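Kuboの吸盤を替えた日、そして箱を並べ直した日

2020年10月31日土曜日

エラー664がまた出た。今週はもう見たくないと思っていた番号なので、観念して休日の午前中をKuboに捧げることにした。仕事の大半は、箱を持って棚の前にしゃがむことである。

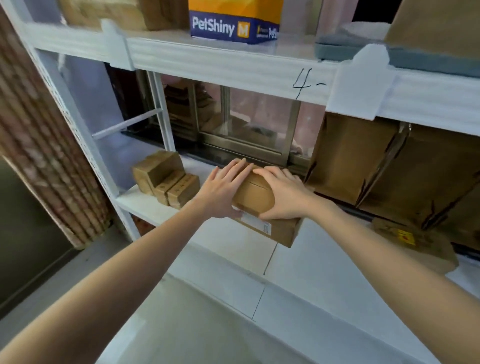 まず664の話

Kuboは、うちの荷物置き場で棚の箱を出し入れしているアームだ。レールの上を横に動いて、吸盤で箱に吸いつき、手前の台まで運ぶ。メーカーはFlaser。説明書は厚いが、664の欄には「把持異常。対象物を確認してください」としか書いていない。対象物は確認した。箱だった。

同じ664でも、原因は何通りかある。吸盤がへたって空気が漏れている、真空フィルターが詰まっている、箱の位置が登録とずれている、あるいは箱の上面に継ぎ目やテープのしわがあってそこから空気が入る。困るのは、どれも画面上ではまったく同じ顔をして出てくることだ。Flaserのサポートに電話したらStuart Goodallさんという人が出て、非常に丁寧な英語で「すべて順番に見てください」と言われた。そうでしょうね。

電源を落として、空気を抜く

最初に主電源を切って、鍵をかけて、鍵をポケットに入れる。次に真空タンクの残圧を抜くコックを開ける。シューという音が止むまで待ち、圧力計の針がゼロに戻ったのを見てから手を入れる。以前、針を見ずに吸盤を引っぱって、親指の先に丸い跡を作ったことがある。しばらく会議のたびに聞かれた。

アームは手動で一番低い姿勢に下ろしておく。ブレーキが効いているから落ちてはこないのだが、頭の上に重いものがあるまま作業する趣味はない。

吸盤の交換

吸盤は蛇腹型で、交換の目安は1000時間とされている。稼働時間の表示を見たら、とっくに過ぎていた。過ぎていることを知らせる機能もちゃんとあって、その通知はMaeve Ní Mhurchúさんのメールアドレスに届く設定になっていた。去年の春に異動した人である。異動先で、彼女は顔も忘れた機械の健康状態を毎週受け取っていたことになる。連絡したら「読んでいました」と返事が来た。読んでいたのか。

古い吸盤は根元をつまんで回しながら抜く。硬化しているとここで裂けて、口金のほうにゴムの輪だけが残る。今回も外周側の一個がそうなった。残った輪を取るのに竹串を使った。金属のピックだと口金の座面に傷が入り、そこから漏れて、また664である。竹串は焼き鳥用がちょうどいい太さで、買い置きを台所から持ち出してきた。

新しい吸盤は、はめる前に縁を指でなぞって欠けがないか確かめる。新品でもたまにバリがある。はめたら軽く引いて、抜けないことを確認。グリスは塗らない。前任の誰かが塗ったらしく、口金に埃まじりの黒い練り物がこびりついていて、これを落とすほうが交換より長くかかった。

フィルター

真空フィルターは透明なカップの中に入っている。透明だったはず、と言うべきか。段ボールの粉というのは細かくて、吸い込まれたものが全部ここに溜まる。カップを外したら灰色がかった茶色のフェルトのようなものがすぽんと抜けた。一瞬、そういう部品なのかと思って大事に机に置いた。部品ではなかった。

エレメントは洗えない型なので交換。カップは中性洗剤で洗って、よく乾かす。Oリングを元の溝に戻すときにねじれやすい。私は毎回ねじらせて、毎回もう一度開ける。今回もそうした。

棚の基準を取り直す

さて本題である。機械のほうをきれいにしても、棚の側がずれていると何もよくならない。

うちの棚は普通の白いスチール棚で、機械のために作られたものではない。穴のあいた支柱に横桟を引っかけてあるだけだから、人が寄りかかればその分だけ動く。Kuboのほうは、棚が登録した日のままの場所にあると固く信じている。この信頼関係を定期的に修復してやらないといけない。

手順としては、まず水準器を棚板に置いて左右と前後を見る。次に、支柱の足元が床の印に合っているか見る。印はマスキングテープに油性ペンで書いたものだ。もう少し立派な方法もあるのだろうが、予算の話をするときに限って全員が忙しくなる。

それから箱を置く。下段の奥行きを合わせるには、大きすぎず軽すぎない箱を両手で持って、棚板の上に真上から降ろすのがいい。横から滑らせると、箱の底が棚板の段差に引っかかって、知らないうちに斜めになる。目で見ても分からない程度の斜めが、カメラにはしっかり分かる。人間にとっての「だいたいまっすぐ」は、Kuboの世界では立派な異常事態なのだ。

置いた箱の前面から棚の縁までは25ミリ。これは以前この機械の面倒を見ていたRaphaël Marchalさんの書き置きにある数字で、説明書には載っていない。書き置きには「25。26ではない」とあり、その下に線が引いてある。何があったのかは聞けずじまいだ。

箱の上面にも注意がいる。吸盤は平らなところが好きで、フラップの合わせ目が嫌いだ。合わせ目が真ん中に来る箱は、登録画面で吸着点を片側に寄せてやる。ラベルの上に吸いつくのも避けたい。紙の端がめくれて、箱は残り、ラベルだけが優雅に運ばれていく。一度だけ見たことがあるが、Kuboは仕事を終えたという顔で台の上にラベルを置いた。

Distineとのやりとり

位置の登録はDistineというソフトでやる。棚の絵が出て、箱を置いた場所をクリックし、カメラで読み取らせ、保存を押す。保存を押すと「保存しますか」と聞かれる。はいと答えると「上書きしますか」と聞かれる。はいと答えると、もう一度最初の画面に戻る。保存できたかどうかは、画面の隅の日付で判断するしかない。

注意点をひとつ。Distineは窓からの光に弱い。昼前になると棚の後ろのガラスが光って、箱の輪郭を取り違えることがある。登録は曇った日か、夕方にやるのがいいと思う。今日は見事な晴れだったので、ダンボールの切れ端を窓に立てかけてしのいだ。最新の自動化設備を支えているのは、だいたいこういうものだ。

棚番を消してしまうと最初から入れ直しになるので、書き出しのファイルを先に取っておくこと。私はこれを四月に学んだ。連休の前だった。

試運転

電源を入れて、低速モードで回す。最初の何回かは非常停止ボタンに手を添えて、横に立って見ている。手を離すのは、圧力のグラフが吸着のたびに同じ高さまで上がるようになってから。新しい吸盤は立ち上がりが早くて、グラフの肩がきゅっと角ばる。これを見るのは、恥ずかしながらわりと好きだ。

途中で一度、664が出た。

吸盤でもフィルターでもなく、ホースの継手がちゃんと奥まで入っていなかった。押したら、かちっと言った。午前中の作業のうち、この「かちっ」の一秒で直った分がどれくらいあるのか、考えないことにする。古い吸盤は裂けていたし、フィルターは詰まっていたのだから、無駄ではなかったはずだ。

そのあとは通常速度に戻して、2時間ほど回しっぱなしにした。止まらなかった。昼に様子を見に来たTreasa Madiganさんは、しばらく眺めてから「静かになりましたね」と言った。グリスの練り物を落としたせいかもしれないし、私がぶつぶつ言うのをやめたせいかもしれない。

次回のための覚え書き

吸盤の予備は残り一組。Nundaleの倉庫に在庫があるらしいが、向こうの担当のKathleen Madiganさんによると「あるはず」とのことで、はずの部分は来週確認する。Treasaさんと姉妹かと聞いたら、よく言われますがと前置きされて、違った。

通知メールの宛先は自分に変えた。Maeveさんからは、少しさびしいです、と返ってきた。

あと竹串を買い足すこと。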